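Sorting house shoes and clogs into one lidded box without wrecking them
Posted by Flor Inga, August 2020

We have a no outdoor shoes rule and over the summer the pile of house shoes has gotten out of hand. I want to get the slides and clogs into a box with a lid so the spot by the door is clear again. I put two pairs out on the table next to the box to see what I'm working with.

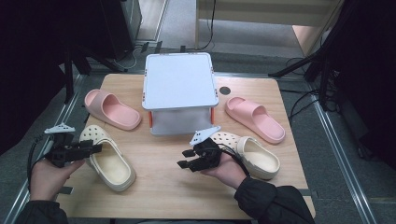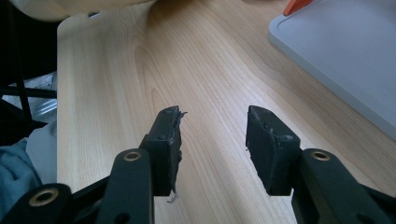
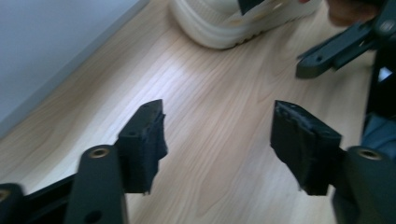
The box is a square plastic one with a clip-on lid. The slides are the soft foam type with thick soles and the clogs are the type with round holes on top. If I put all of them in with the soles down I can't close the lid. If I force it, the straps on the slides get bent, and last time I did that with an older pair they stayed bent for weeks.

I also have sneakers, but they get worn every day so they can stay out.

What I want to know:
Is there a way to place two pairs like this so they fit in one box?
Is it OK to keep foam shoes in a closed box, or do they need air?
Do I have to wash them every time before they go in? They only get worn inside, but the floor is not always clean.

I rent, so I can't put up shelves or drill into anything.

Letay Degefa
Fit first. Put the clogs in before the slides. Stand them on their sides, soles against the walls of the box, one on the left and one on the right, heels at opposite ends. That leaves a space in the middle. The slides go in that space sole to sole, also on their sides. Don't put one slide inside the strap of the other. It saves room, but that is how straps get stretched.

If the lid still doesn't close without pushing, the box is too small for two pairs and you should stop there. One pair per box works fine, and square boxes stack well.

A bit of paper in the toe of each clog helps if something has to lean on it. Plain packing paper is good. Newspaper can rub off on light colors, and I have a cream pair with a gray mark on it that never came out.

For washing, I do mine in the sink with dish soap and an old nail brush. Soles get most of it. Then I leave them out overnight, upside down on a towel, and put them away the next day. Not in the sun and not near a heater, foam can shrink. I lost a pair of Zineo clogs that way in March. I left them on top of the radiator and they came out a full size smaller.

If they have only been on clean floors I just wipe the soles with a damp cloth and let them dry. A closed box is OK for dry shoes. For damp shoes it is not, they will smell within a few days.

Senad Angelovski
just get a basket. we had boxes with lids and everyone in the house stopped using them after a week because of the lid. now there is a Tejada basket by the door and they all get thrown in. doesn't look great but the floor is clear

Reinhold Lindemann
Letay's answer covers most of it. I would add something on the lid, because Senad has a point there. It depends how often you wear them. For shoes you use daily a lid is a nuisance. For the pairs you only want in warm weather, or the ones you keep for guests, a lid is worth having – it keeps dust out of the holes in the clogs, and dust in those holes is tedious to clean.

So I would split them. Whatever you wear this week stays on a mat or in an open tray. The rest goes in the box, and the box goes under the bed or on the closet floor. Nothing needs to be drilled.

Also measure the inside of the box at the bottom. Many of these boxes are narrower at the bottom than at the top, and the size on the label is often the outside size. Measure the longest shoe heel to toe and compare. If it is a little too long, lay it corner to corner.

One last thing, keep a strip of tape on the end of the box with the pair written on it. Once you have more than one box you will open the wrong one every time.

Related topics
Getting a gray mark off cream foam clogs
Wusen stacking boxes, do the lids fit the older size?
Shoe storage for renters, no drilling
Ginevden shoe tray left a ring on the floor
How do you store winter boots in a small closet? (63 replies)
Slides stretched across the strap, can it be fixed?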